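List: Mismatched Glassware and Table Things
Subject: Re: Trays and odd tumblers, what do you do with yours?
Date: 13 Nov 2025

Someone wrote to the list:

> I have a shelf of drinking glasses that don't match, and
> I keep seeing people here talk about "tray sets." Is that
> a real thing or do you just mean glasses on a tray? Mine
> are green, brown, clear, and one yellow thing I got at the
> Fornmont flea market. My sister says I should pick a color
> and give the rest away. I don't want to! But I also don't
> want the table to look like the lost and found.
>
> Also, does anybody lay glasses down on a tray or is that
> asking for trouble?

Oh, please don't give the rest away! Green, brown, clear and yellow is exactly the mix I love best, and I've been putting one together since June, when I came home from Fornmont with a bag of tumblers and no plan at all.

A tray set is just glasses on a tray, yes. A few of us started saying it on the old Rana board years ago and it stuck. The idea is that the tray does the matching for you. Your eye takes in one warm shape with a rim around it, and whatever stands inside the rim looks like it belongs. I've tried it with a white tray and it was fine, a little hospital. With an orange or copper one everything wakes up, brown glass most of all.

On laying them down: I do it all the time when I'm choosing. Standing up, you mostly see rims. On their sides you get the base and the whole wall of the glass, and the color runs out onto the metal in a way I could look at all afternoon. I'd have bought the dotted one below for the dots alone.

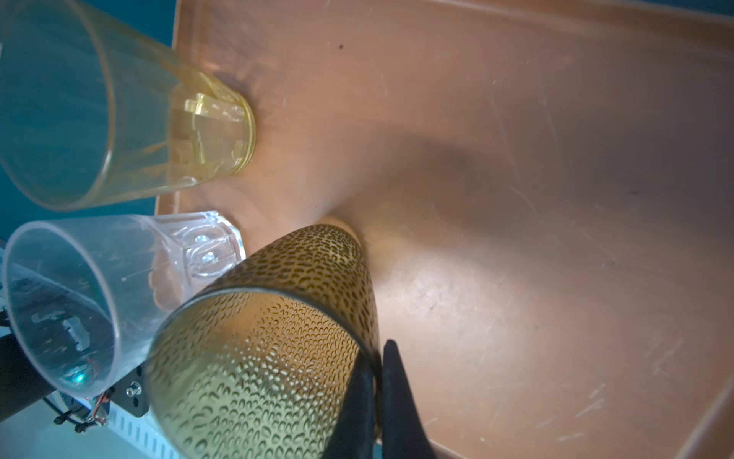

Dotted glass, yellow-tinted tumbler and a clear one, all on their sides

See what the yellow base does to the copper next to it? And the tray has its share of scuffs, which I like. A tray with no marks on it makes me nervous about putting anything down.

For actual serving, no, stand them up. And if you do lay glass down to sort it, put a folded dish towel under it if your tray is slick, and keep the rims away from each other. I chipped a very nice green one at my last place by letting two roll together. (It holds pencils now.)

The part that took me longest was the order. I used to fill the tray right away and then shuffle things around on it, which gets crowded fast and you lose track of what you've got. What works better for me is leaving the group at the back of the table and bringing things onto the tray one at a time, starting with a clear one. Clear is patient. It will sit next to anything, and you can find out where you want the middle to be before you get into the colors.

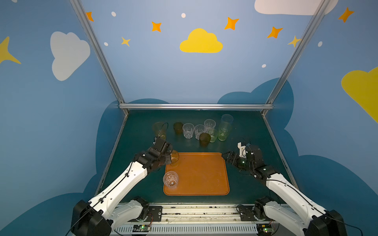 One clear faceted cup on the tray, the rest still in a bunch behind it

After the clear one I go to the darkest brown, then something pale, green or yellow. If two pale ones end up side by side they sort of cancel out, so I put a brown between them. Tall ones go to the back or to one end. I had a rule about never using more than four on a tray, and then I broke it for a lunch with eight people and it looked great, so forget the rule. I do think two is too few unless the tray is tiny.

Mixing plastic and glass is fine too, whatever they say on the Solisard list! A faceted plastic cup throws little sparkles all over the place and you can hand it to a child. The only thing I'd keep separate is the washing. My plastic ones went cloudy in the dishwasher and I now do those in the sink with regular soap and a soft cloth.

If you're still unsure about your colors, take the tray away from them for a minute. I mean it, put it down bare, with the whole crowd lined up loosely along one side, and go make coffee. When you come back, one of them will look wrong and you'll know which. With mine it's usually a second tall one I was trying to sneak in.

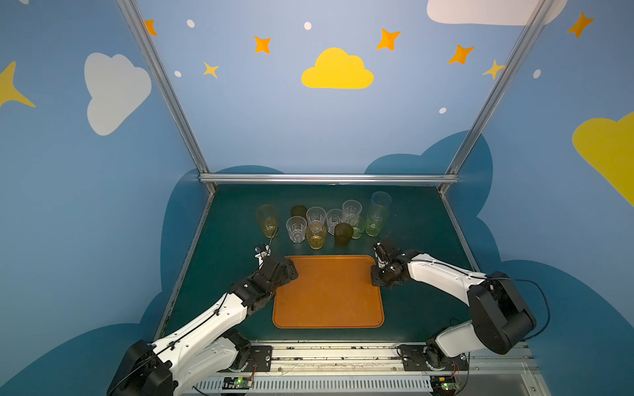

Do the glasses need to be the same height for a tray set?
Mixed heights are easier to work with, as long as the tallest ones aren't where people have to reach over them.

I'm hoping to get to the Trenow swap next time with a box of doubles, mostly clear faceted ones, and I'd trade the lot for one more dotted glass in any color. Even a blue. If you see dots, write to me off list!

And tell your sister hello from all of us, and that she can have the white tray.

--
To stop getting list mail, reply with "off" in the subject line.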